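Search this site Enter keywords Go

Cleaning a gray metal hopper bin without scratching it up more

We keep painted bars in a sloped metal bin, some rust red and some dark green. The flat bottom is scuffed and there are stains on the back wall that I can't get off. Dish soap did nothing. I have a sheet of 600 grit and a bottle of Todent degreaser. Which one should I start with?

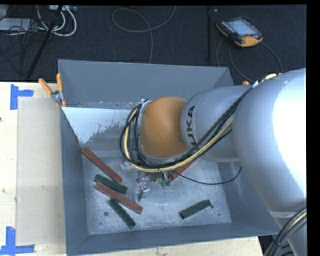
Red and green bars in the bin, stains on the back wall

Answer 1

Start with the degreaser. Take the bars out first, spray the wall, wait 30 minutes and wipe down with a rag. If the marks are still there they are probably in the surface, and 300 grit will only make it dull. I would stay with the 600 and go lightly.

Answer 2

Just repaint it. Piltimby sells a gray that is close enough.

Answer 3

Agree with the first answer on the degreaser. For the floor I would vacuum before any wiping -- grit and powder under a rag make new scratches. Ours was bad until we put in an Ursu rubber mat, cut to 42 cm on the short side. Check for holes in the floor before you order one, in case you want to keep them open.

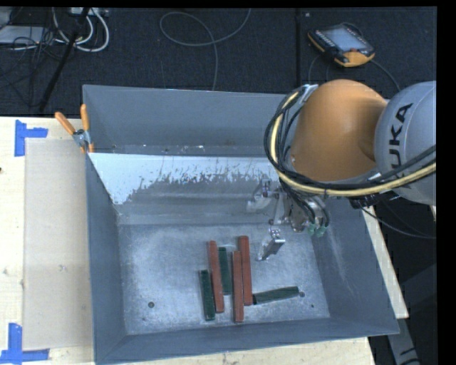 Can I put the bars back in the same day?

Wait until the next morning if you used degreaser -- any left in the corners can soften paint.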